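Desktop Reuse Program, Stuvotton Site
Progress report to Fontes, period ending March
Prepared by Kumaresan Thevar, reviewed by Benedito Toledo

1. Status

Teardown of the Nestetside lot is on schedule. The lot consists of 1,398 desktop towers. Of these, 294 have been fully stripped and their parts entered in the stock register. Another 51 are on hold pending a decision on chassis damage (section 4). The remainder are in the storage bay in their original order of receipt.

2. Teardown sequence

The sequence agreed in the work plan is unchanged. The tower is laid on its side and the side panel comes off. Loose brackets are set on the bench next to the case and stay with it until the chassis is signed off. Processor and memory come out first and go to the antistatic trays. Drives follow. The power supply and board are removed last, after the harness has been unplugged.

Drives are taken out in their caddies. The caddy is separated from the drive at the wipe station, and the drive serial number is recorded there against the chassis number.

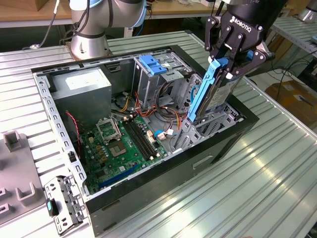 Figure 1. Hard drive in its light blue caddy being lifted from the drive cage. Processor socket open, no memory fitted.

Drive removal was the slowest step in the previous period, mostly due to cables lying across the caddy rails. The work instruction now has the harness moved toward the center of the case before the drive is pulled. Time per unit has come down, but the timing sheets have not yet been checked and no figure is given in this report.

3. Parts handling

Memory is tested in matched pairs where possible. Drives that fail the wipe go to the shredding contractor, Drallov, with a signed transfer sheet. Boards are graded by visual check of the socket contacts, then by a power-on test with a known good processor. A socket left with its frame open is exposed to dust and dropped screws, so covers have been ordered for boards that wait overnight.

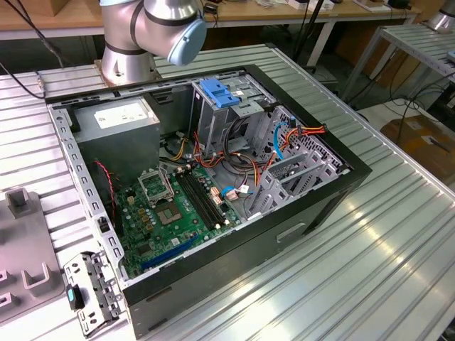 Power supplies are load tested before grading. Units with a missing or unreadable rating label are not tested and go directly to scrap. Cables are sorted by connector type only after the power supply has passed.

4. Open items

Chassis on hold: Fontes to confirm whether cases with bent rails may be released as scrap metal or must be kept with the lot.

Bracket storage: detached brackets have been mixed between cases on 2 occasions. Numbered bags are in use from this month.

Register: the caddy field was left blank on early entries. Correction is in progress under B. Toledo.

5. Next period

Continue teardown in order of receipt. Complete the check of the timing sheets. Submit the first resale list for memory and power supplies. No change to the budget is requested.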